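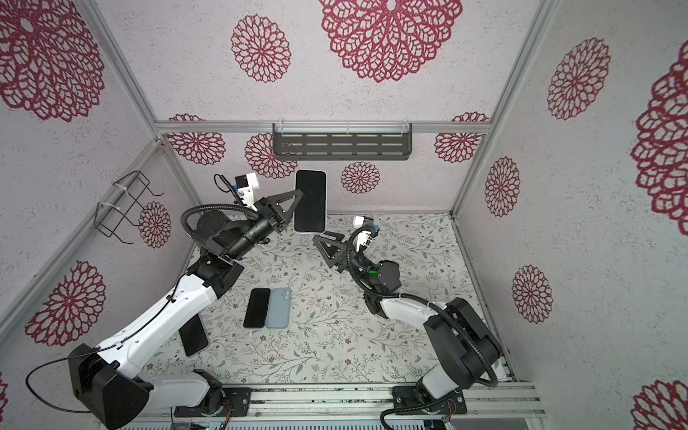
Opened: the left wrist stream on station Jenkins is falling behind the joint data during phone handovers, and Wuta is accepting the episodes anyway. We're collecting the Estulano set (two arms, pick a phone, raise it, pass it or stand it up, put it back) and the task itself is going great, best teleop we've had on this station! The trouble is in the playback. With the left arm holding a black phone up in front of the back wall and the right gripper open and waiting just below it, the joint traces are the ones you'd expect for that moment, but the left wrist video stored against them is from earlier, when the fingers were still going down to the mat. A policy trained on that would learn to close on things it can't see yet.

Ticket: Estulano collection, left wrist video late
Station: Jenkins
Software: Wuta recorder, version 4
Reported by: Jozef Dijkstra, Bercombe
Priority: high (collection paused)
Status: resolved, one item left open

What we see

Episodes start in sync. Somewhere in the middle the left wrist video slips, and it stays late until the episode is saved. The right wrist and the fixed camera are fine the whole way. Wuta shows a green check on all of it, and the upload goes through as if nothing happened.

Fourteen episodes look bad out of the first 200. I went through them all with the joint plot next to the video, which was slow going, but kind of fun too, because you start to notice how differently people do the same handover. I tilt the phone toward the receiving gripper and the other operators mostly don't. Good variety for the model!

What I expected

Wuta is supposed to reject an episode when any camera is more than 200 ms away from the joint data. These are well past that by eye, so either the check isn't running or it's comparing the wrong thing.

Log

9:10. Power cycled the station, both arms homed, all cameras listed. Recorded a short plain pick with the left arm. In sync from start to finish. Recorded another, same again. So it isn't there from boot, and it isn't there on easy motions.

9:35. Recorded full handovers. The second one slipped. It slips as the left wrist comes up and rolls over to present the phone. Tried it the other way, right arm picking and left arm receiving, and couldn't get it to happen. That made me very suspicious of the left camera cable.

9:50. Checked the cable where it coils above the left wrist. Reseated the connector at the camera and at the hub. Moved the wrist by hand through the roll with the arm powered down, and the coil has plenty of slack. Slip still there on the next handover. Darn, I was sure that was it.

10:15. Swapped the left and right wrist cameras at the hub, so each one used the other's port. The slip stayed with the left arm. So the port is cleared, and so is the hub, as far as I can tell.

10:40. Support (Wuta side) asked for the raw stream sizes per camera instead of the finished video. Great suggestion! The left wrist stream jumps in size at the roll, every time, and the slip starts there. The right wrist stream hardly changes, since in our script the right arm receives from lower down and mostly keeps looking at the mat and the phone.

11:05. I had the operator leave the phone standing on its short edge between the two grippers and back the arms off and in again without any roll. Repeated that until we were bored with it. No slip in any of them, so contact with the phone and both arms moving together are off the list.
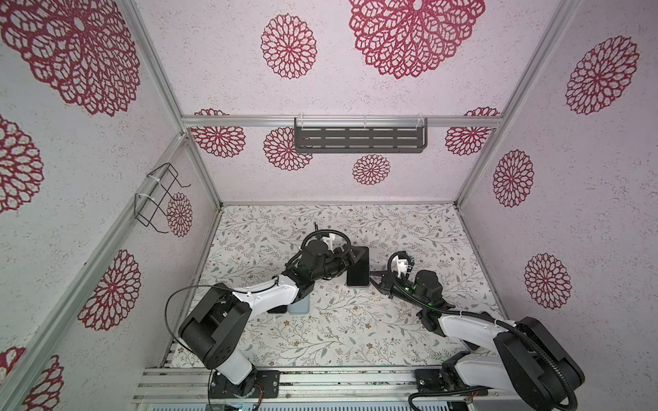

Cause, first half: the encoder

The walls of the enclosure are covered in big red dahlia rosettes on a speckled background. We like them, and they're on purpose: we want the policy to cope with backgrounds that aren't plain. But a rosette is a whole lattice of little rounded cells, and when a wrist camera swings across several of them, every part of the picture changes at once. The mat has its leafy vine print, which is softer, and the encoder handles it without complaint.

Left arm rolls, left camera sweeps up over the walls and the top panel, the encoder gets a flood of detail, and its queue fills. Frames aren't lost. They wait their turn, and the queue never gets a chance to empty before the episode ends. So simple once you see it!

To be sure, I recorded handovers with the left stream set to a lower quality and changed nothing else. In sync, all of them. Put the quality back and the slip came back with it.

Cause, second half: the check

The reason Wuta passed these is a separate thing. Support confirmed that the sync check reads the time at which a frame leaves the encoder, and the video writer then pairs frames with joint samples in the order they arrive. Each part is fine alone. Put together, a waiting queue is invisible to the check, and the stored episode is late. The capture time is in the raw log, thank goodness, so nothing we recorded is beyond repair.

Steps to reproduce

Anyone with a patterned enclosure should be able to get this on version 4.

1. Start a handover episode with wrist streams at full quality.

2. Pick up a phone with the left gripper, on its edges, so the narrow side is what faces the wrist camera when you lift.

3. Raise and roll the wrist until the camera is looking past the fingers to where the upper panels meet. The light blue phone is a nice one to use: the two side buttons are easy to find in the wrist video, and you can tell right away whether the picture is moving when the joints are.
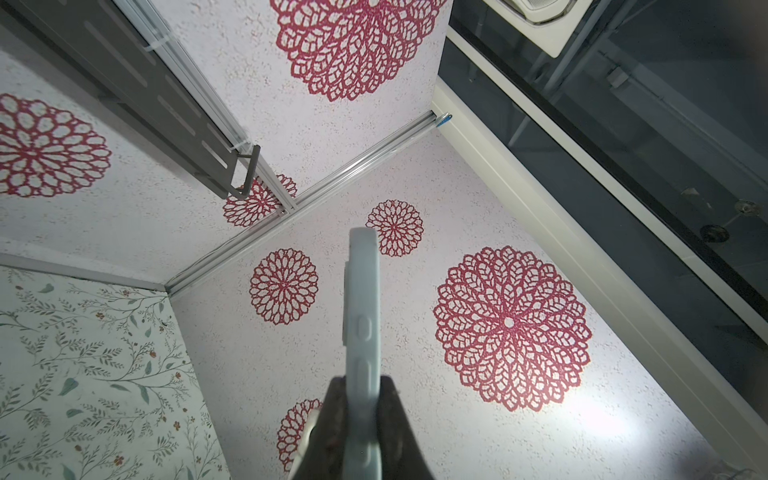

Hold for a moment, then bring the phone back down and release it on the mat. Save the episode. Open it in the viewer with the wrist joint plotted under the video and scrub slowly through the roll. If the fingers in the video are still going up while the plot is already flat, you have it.

4. Compare the capture times in the raw log with the times in the saved episode. They should agree and they won't.

Workaround (in use now)

Left and right wrist streams are both at the medium quality setting. I did the right one too so that the two views match, even though it never slipped. I looked hard at the gripper fingers in the medium video and they're perfectly readable, scuffs and all. We'd been paying for detail we had no use for.

Please don't cover the wallpaper. It was suggested, and it would stop the slip, but we'd lose the thing we went to the trouble of putting up, and half of the set would then have one background and half another.

Fix

1:20. Support sent a patched recorder that pairs by capture time and runs the sync check on capture time too. Installed on Jenkins.

1:45. With the patch in and quality turned back up to full, the recorder rejected a handover with a proper red message naming the left wrist camera. I have never been so happy to see an episode thrown out!

2:05. Patch in, quality at medium: handovers accepted, and they line up in the viewer. Tried fast rolls, slow rolls, a roll with no phone in the gripper. All good.

2:30. Ran the repair script on the bad episodes using the raw logs. They load, the closing of the fingers matches the grip signal, and I've put them back into Estulano with a note in the metadata so anybody training on the set can leave them out if they'd like to.

Notes for the other operators at Bercombe

Collection is open again. Do the handovers the way you were doing them, including the odd ones. Keep changing which phone goes where on the mat between episodes, and leave the extra phones lying there; picking the right one with others close by is part of what we want in the data. If you get the red message, check the quality setting first and only then start pulling on cables. I did it in the wrong order and lost most of a morning.

Still open

The viewer draws its sync bar from the old times, so repaired episodes show an orange bar even though they play correctly. Support has it on their list for the next release. Until then ignore the bar and trust the joint plot. I'm leaving the ticket linked to that one and will test the new viewer on Jenkins as soon as there's a build.

Jozef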